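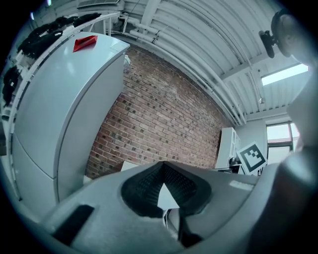 Speaker notes - "What changed on the floor at Brutlow"
Imad Tarawneh, afternoon session, 2:00

Slide 1. Title only

Say who I am. Nine years in parts kitting at Brutlow, the last stretch as shift lead. I am not an engineer. Tahmineh Rezaei is, and she is in the second row for anything with a unit of measurement in it.

The talk runs 37 minutes if I don't stop. Leave the clicker on the lectern.

Slide 2. What kitting was

A kit is a tray of small parts that goes to an assembler. Before the Skurusard line we filled every tray by hand from a paper list. A good picker knew the bins without looking. A new one took a season to get there.

Mention the wrists. Most people in this room have either had the wrist brace or sat next to someone who did.

Slide 3. What we automated

Two arms, one at each end of the line. They do the flat trays with the repeat parts. People still do the mixed trays, the soft parts and anything that arrives in a torn bag.

The arms learned the picks from recordings. Our own pickers made them, using a hand-held gripper with the same kind of jaws, in the back area and then on the line. 1,529 recordings went into the first version. Put the number up and let people read it.

Slide 4. Who made the recordings

Slow down on this one.

At first we asked for anyone free. That gave us the newest people, who had the least to show. Tahmineh asked for the experienced pickers, and I had to take them off the line to do it. Output dropped that month, which was June, and I had to explain that upstairs.

The pickers had fair questions. Am I teaching this thing to do my job? Do I get paid the same rate while I do it? Does it record my voice? We had an answer to the second one. We should have had all of them written down before the first day.

What we agreed in the end:
- Recording time is paid at line rate, including the setup.
- No recording is used to rate a person's speed.
- Anyone can stop and go back to picking without giving a reason.

Pause for a question if there is one. If somebody asks about the voice, the answer is no sound is kept.

Slide 5. The tool in your hand

The gripper is bulkier than fingers. You can't feel a washer through it. Several people said the first hour was like eating with somebody else's fork - you get there, but you think about it the whole time.

Dropped parts stayed in the recordings for a while. Then we started marking them. Tahmineh can explain what the software does with a dropped part. I can't.

Slide 6. What changed in the jobs

No layoffs from this line. Say that plainly, and then say the rest: 5 people moved. Two went to Betisstead, our other building, and the drive is longer. Three went to mixed trays full time.

Mixed trays are harder work. When the easy trays went to the arms, the easy hour went with them. People used to use a run of flat trays to rest their heads. We didn't plan for that and the complaints were correct. We now rotate every two hours, and the person watching the arms counts as on rotation.

Watching the arms is its own job now. It pays one grade up. It is also dull, then suddenly not, when a tray jams. Some people asked for it and then asked to go back.

Slide 7. What I would do differently

Bring the pickers in before the vendor. We had the Awad people on site twice before anyone from the line met them, and the tray height was wrong for our shorter staff as a result. It cost us a rebuilt bench.

Train two leads per shift on clearing a jam. We trained one, and he took vacation.

Write the job change letter early - even a rough one. People filled the gap with rumors, and the rumors were worse than the letter.

Slide 8. Questions

Likely ones: cost (send to Tahmineh), union position (the agreement is on the handout, page 3), whether there will be a third arm (not decided, don't guess).

If time is short, drop slide 5.

Filed under: Work and Automation / Talks and Handouts

Related
Handout: Recording time and pay, one page
Rotation chart for mixed trays
Tahmineh Rezaei: Setting tray height with the people who use it
Clearing a jam on the Skurusard line

Contact the talks desk | Copyright Brutlow | Back to top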